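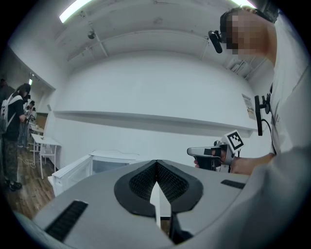

A white wall and its long ledge at the Stustley workroom, with a small paper notice above the ledge.

STUSTLEY, 4/25/25 – Villari Home Services has opened its practice room for household chores in Stustley. The room is set up as a simple home space, where people can learn the everyday work of washing, drying and putting away in a place that feels ordinary.

The project was prepared together with the Kanagaratnam Foundation, which gave the first grant. The room and the areas next to it have 111 square metres in total. Villari has received over 70 requests for a place in the first course.

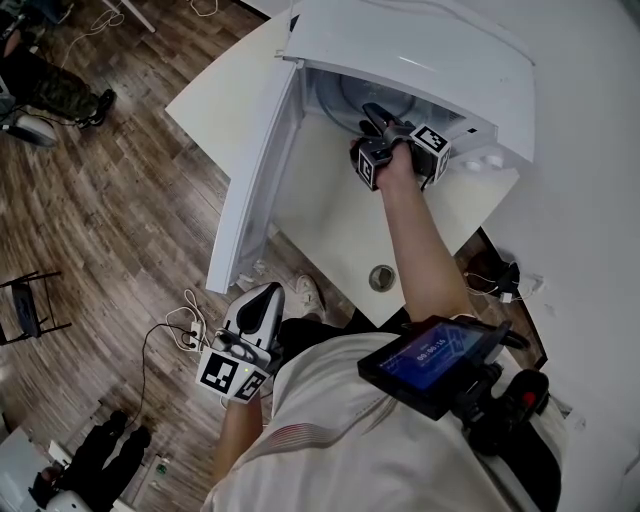 Laundry is the first subject of the course. Participants learn to open the door fully before they begin, to reach to the back of the drum and to check the inner rim, where small socks like to hide. They also practise sorting by colour and by fabric, and reading the labels on the clothes. Each lesson takes 2 hours and the groups are kept small.

"Many people told us that they never had a chance to learn these tasks with patience," the company said in its statement. "We wish to offer them time, and also a good neighbour's advice."

The second part of the course is about the kitchen. It includes the safe heating of food, the cleaning of a microwave oven and the care of shelves and other surfaces.

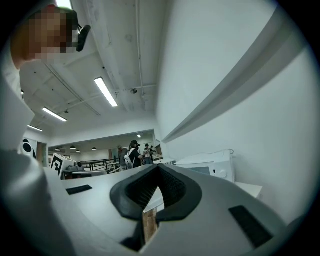
Written lesson sheets for both parts were made by Pleketti, a small publisher from the same region. The sheets use short sentences and large letters, and a first printing of 2,528 copies is ready. Libraries and community centres may order them free of charge.

A second course is planned for October. Registration is possible at the Villari office in Stustley, in person or by mail.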